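Folding day at Prurstead – small gallery

Welcome to my page of the laundry and the bed. I rent a room in Prurstead, and on Sunday I put the clothes in order. The room is small, so the bed must be my table also. I sleep on a straw mat, as my family always did, and it is a very good surface for folding, because the cloth does not slide on it.

I begin with the thick things and leave the small ones to the end.

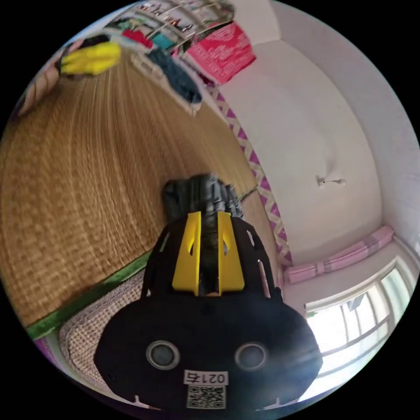 My neighbor Gilberto Cusi folds everything in thirds. I fold in half and then in half again, and we have discussed this many times on the stairs. His shirts look better on the shelf, I must admit, but mine are faster to find. For the dark colors I make one separate pile – in the Zaltden laundry they taught me this, when I worked there for 6 months.

After the folding comes the question of where to put everything. My closet is 65 centimeters wide, and the winter blankets already take the lower part of it.

Some clothes I never fold on the same day. Heavy cotton keeps a little water in the seams, even when the outside feels dry to the hand. Jeans are the worst for this, and I like to leave them hanging over an edge, like the blue pair up by the mat, with something white next to them. I turn the pockets out in the evening and fold the next morning.

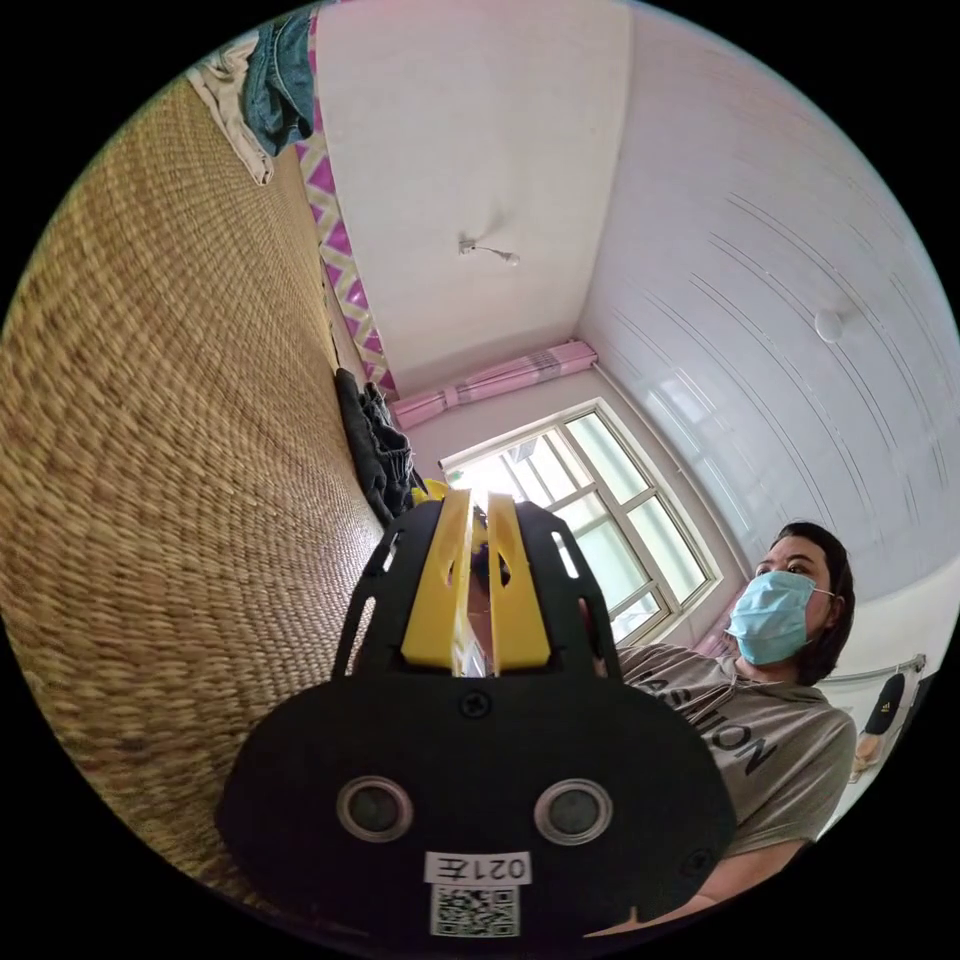
The mat itself needs only small care. I wipe it along the weave with a cloth that is almost dry, and then I open the window for the afternoon. A mat near a bright window gets air and light without being carried outside, but I turn it every month so the color stays even. In January I do this less often.

Next gallery: the kitchen shelf.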